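Widstead opens shared kitchen for residents at Zapata House

Tenants get a place to heat, share and eat a meal as the first stage of the Nollar ground floor upgrade is finished

NOLLAR, May – Community housing provider Widstead has opened a shared kitchen on the ground floor of Zapata House, giving residents of the building's studio units a place to heat and eat meals outside their own rooms.

The kitchen is open from 6 am to 10 pm and is free for all tenants to use. It replaces a former storeroom and meter cupboard beside the laundry, which had been used mainly for old furniture since the building was last refurbished.

Zapata House has 100 studio units. Most were built with a sink, a bar fridge and a single power point over a short bench, and many tenants have told Widstead there is no room on that bench for an appliance as well as a chopping board. In the most recent tenant survey, a shared place to heat food was the most common request, ahead of bike storage and a second clothesline.

Widstead said the survey result changed the order of works. The kitchen had originally been listed for the second stage of the upgrade, after the lobby, and was brought forward once the responses were in.

The fit-out was designed and carried out by Favimari, which also did the bathrooms on the upper floors. Walls have been finished in plain white so that marks show up and can be wiped off, and the tables are pale and kept clear apart from the appliances. Widstead asked for compact microwaves with a small number of buttons and a door that opens by pressing the front panel. Several tenants had said that pull handles were hard on their hands, and that the long program menus on some newer ovens were confusing.

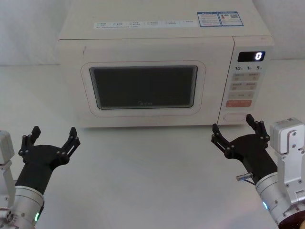
Time on the microwaves is set by adding minutes. For most meals a tenant needs only the time buttons and the start button, and Widstead has prepared a one-page guide in large print, with versions in six community languages. The guide will be kept on the wall by the kitchen door and a copy will go under each tenant's door during the opening week.

The kitchen also has a double sink, a full-size fridge with labelled shelves, a kettle and a toaster. There is no cooktop or oven. Widstead looked at including one but found that the extraction ducting would have taken up much of the budget and required changes to the unit above. The question will be looked at again when the roof plant is due for replacement.

The cost of the room was kept down by reusing the existing plumbing from the laundry wall. Chairs came from the former meeting room on level 2 and have been re-covered. Small appliances were budgeted at $399 for each place, including electrical testing and tagging, and Widstead will hold a spare microwave in the site office so that a faulty unit can be swapped on the day it is reported.

A short set of house rules applies:

Cover food before heating it and wipe the inside of the microwave afterwards.
No metal, foil or sealed containers in the microwaves.
Write your unit number and the date on anything left in the fridge. Unlabelled food is cleared out every week.
Take rubbish to the bins in the rear courtyard. The kitchen bin is for scraps and paper towel only.
Children under 12 need an adult with them.

Cleaners will attend every morning before opening. Tenants can report spills, faults or missing items at the site office or by text message to the usual maintenance number, which is printed on the guide.

Widstead has also set aside one afternoon a fortnight for a shared lunch, to be run by the tenant group. The organisation will cover tea, coffee and bread, and tenants are welcome to bring a dish to heat up. Meals that need to stay cold can be stored on the bottom shelf of the fridge, which has been left free for the purpose.

A trial of the room took place over roughly two weeks before opening, with tenants from levels 1 and 2 given early access. Their feedback led to several changes. The toaster was moved away from the sink, a brighter light was fitted over the tables, and the evening closing time was extended from 8 pm after shift workers pointed out that they would rarely be home in time to use the room.

Work now moves to the lobby, where Favimari will replace the flooring and mailboxes and widen the entrance for wheelchairs and mobility scooters. The rear entrance from the courtyard will be used while the front doors are closed, and notices will be posted at least four days ahead of any change in access. The laundry and the kitchen will both stay open through this stage.

About Widstead
Widstead is a not-for-profit community housing provider. It manages long-term rental housing for single adults, older people and small households in Nollar and neighbouring suburbs.

Media enquiries: Widstead communications office, Zapata House, Nollar

ENDS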